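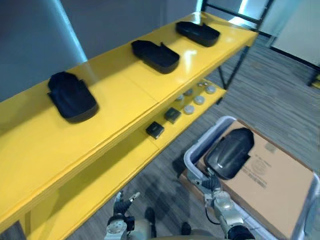 Photo: Kojo Appiah / Starnwood

Print this page | E-mail this page

CHAPTER 7
Course Setup and Daily Play

A golf course is never quite the same from one morning to the next. The routing stays where the architect put it, but the holes are cut in new places, the tee markers are moved, and the height of the grass changes with the season. The work of arranging these parts before play begins is called course setup. It is usually shared by the superintendent, who is responsible for the condition of the turf, and the head professional, who is responsible for the pace and quality of play.

This chapter covers the daily decisions that make up course setup. It assumes that the student has read the earlier chapters on turf and drainage and is familiar with the parts of a golf hole.

Tee Markers and Yardage

The length printed on the scorecard is measured from a permanent marker set into each teeing ground. The movable markers are placed ahead of or behind that point. At Plovurero, the course used for most of the examples in this chapter, the fourth hole is listed at 383 yards. On a typical morning in May it may play as long as 390 yards or as short as 370, depending on which part of the tee is being rested.

Wear is heaviest on the par-three holes, where nearly every player takes an iron from the tee and removes turf. The markers on these holes should be moved every day. On longer holes with large tees, a staff may leave them in place for two days when play is light. Whatever the schedule, the total length of the course should stay close to the figure on the card. If one hole is moved back, another should be moved forward.

Hole Locations

Many courses divide each green into front, middle, and back sections and rotate the hole among them. A balanced setup uses six of each across the 18 holes, so that no single type of approach shot is favored. The hole should be cut where the ground around it is fairly level and the turf is healthy. Old hole plugs must be set flush with the surface and watered by hand.

Slope and speed have to be judged together. A location that is fair on a slow green in the early spring may be unusable once the green has been rolled and cut for a summer event — a point that new staff members often learn from the players. The second hole at Plovurero, a short par four of 341 yards, has a green that falls steeply from back to front. Its upper right section is closed on tournament days.

Pace of Play

Setup has a direct effect on the time required for a round. In a study carried out at the Ghanem municipal course, 99 groups were timed over one month under two different setups. Rounds were slower when difficult hole locations were used on three holes in a row, and the delay was greatest among groups starting after 10 a.m. The staff now spreads the hardest locations across both nines and keeps the first two holes plain.

Daily records should be kept in a form the whole staff can read. Some courses use a paper hole-location sheet, while others enter the information in a program such as Edix. Section 7.1 begins with the sheet itself and explains how each entry is measured, from the front edge of the green and then from the nearest side.

Print this page | E-mail this page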